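Photo bank
Subscribe
Print version

MUTASWOOD, June (Zallcombe Wire) – The regional crisis coordination center at Mutaswood opened its doors to reporters and town delegates for one afternoon this month, the first time outsiders have been let past the front desk since the building went into service.

The center handles hostage cases, evacuations and missing-traveler reports for the districts of Ellosa and Zallcombe. It sits at the end of a service road, a short walk from the bus stop. Visitors went in through a side entrance at 1 p.m., showed identification twice and left their phones at the desk. Notebooks were allowed.

The tour started in the briefing room on the ground floor. A duty officer, who asked not to be named under the center's rules, explained how a call comes in. Families usually reach the foreign affairs line first. The line passes the case on with a reference number, and a liaison officer is assigned the same day. That officer stays with the family until the case is closed, including nights and holidays.

According to figures handed out at the briefing, the center opened 109 cases last year. Of those, 92 were closed with the person located and in contact with relatives. Most were travelers who had missed flights during unrest or lost their papers at a border. The handout listed 2 cases as abductions. Officers would not discuss either one, and a question about ransom policy was answered with a printed sheet that repeated the government's existing position.

The operations room is upstairs, behind a glass wall. Reporters could look in from the corridor but not enter. There were nine desks, four of them staffed during the visit. A large map on the far wall had been switched to a training display for the afternoon. Shifts run eight hours, with a handover at 6 a.m., 2 p.m. and 10 p.m., and the group was asked to wait in the corridor while the 2 p.m. handover finished. It took longer than planned.

Next came the family rooms, which were the part of the building most delegates had asked to see. There are three of them, each with its own entrance from the parking lot so that relatives do not have to pass the press area. An Ellosa delegate asked why there was no overnight accommodation. The officer said families from outside the district are placed at a guesthouse in town and driven in.

The communications system was supplied by Voß, a firm that also equips the ambulance service in Zallcombe. A technician ran a test call to a field unit, which answered on the second try. The system can send an alert to 300 registered contacts at once, among them consulates, hospitals and airlines. The technician said the contact list is checked by hand every quarter.

Questions at the end were mostly about money. The center's budget is shared between the two districts, and Ellosa has complained that it pays the larger part while Zallcombe uses the service more. The officer said that was a matter for the two councils. The councils are due to take up the funding agreement again in the fall.

Coffee was served in the canteen and the visit ended shortly before 4 p.m. Phones were returned at the desk in numbered envelopes. The bus back to town runs every forty minutes, and the delegates from Ellosa had hired their own.

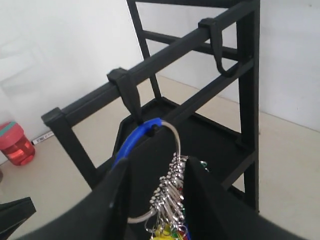 Who pays for the center at Mutaswood?

The two districts, Ellosa and Zallcombe, share the budget under a funding agreement that their councils will review in the fall.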